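Open days should show the slow parts

I went to the open day at the Wivar lab in Drurkthorpe in October, along with a lot of parents and a few people from the furniture plant. The poster promised household robots doing household work. I think they should have promised less and shown more of it.

The first 2 demonstrations were short and well practiced. A man talked over them the whole time. People clapped and moved on to the coffee, and I doubt any of them learned much.

The table work was better. A two-armed robot was set up at a glass table to handle a plate and some fruit. It took 4 tries at one move before the operator was happy with it. Half the crowd had left by then. I stayed, and it was the only part of the day I would tell a friend about.
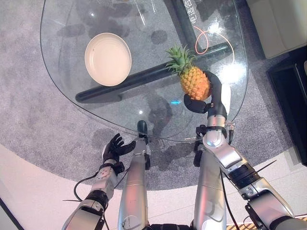
A town that is asked to put $3,040 a year toward this program ought to see the failed tries as well as the good ones. Plilby runs its open day that way, with each machine going for a full hour and no speech. Fewer people come, but they ask better questions. Wivar should do the same next year, and it should start by getting rid of the microphone.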